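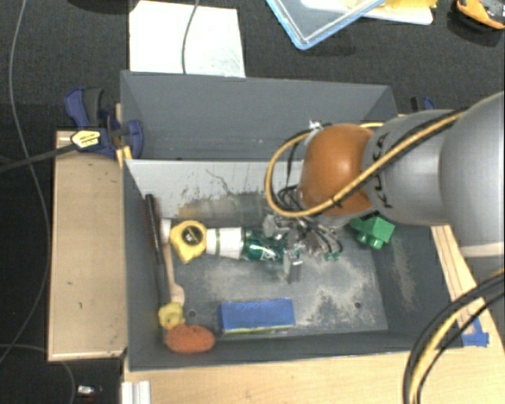
Is one grey bin enough for mixed odds and ends?

Posted in Storage and Tidying, 3 July 2019

I keep reading that a single open bin sorts out the stuff with no home. Mine has a tape measure, a wooden utensil, a cup, a can of pop and a few long-handled things in it, and I can't see how that's any better than a drawer. The Vikcombe leaflet says 30 items per bin. Has anyone tried that for longer than a week? I have a second grey bin behind it and don't want to fill that too.

Zistley

30 sounds like a number made up to sell bins. I stopped at 11 and still had to dig. What did help a bit was putting the long things along one wall, same as you've got on the left, and leaving the middle for the lumpy stuff. Cups don't belong in there at all. They roll onto their sides and then something lands in them. I'd put the can back in the kitchen as well.

If you must use the second bin, make it tools only. I doubt you'll stick to it, I didn't.

Skultis

get lids

Chang

Lids just hide it. I had lids until last August and forgot what was under them. Tape measure on a hook by the door, utensil in the kitchen, then see if you still need the bin.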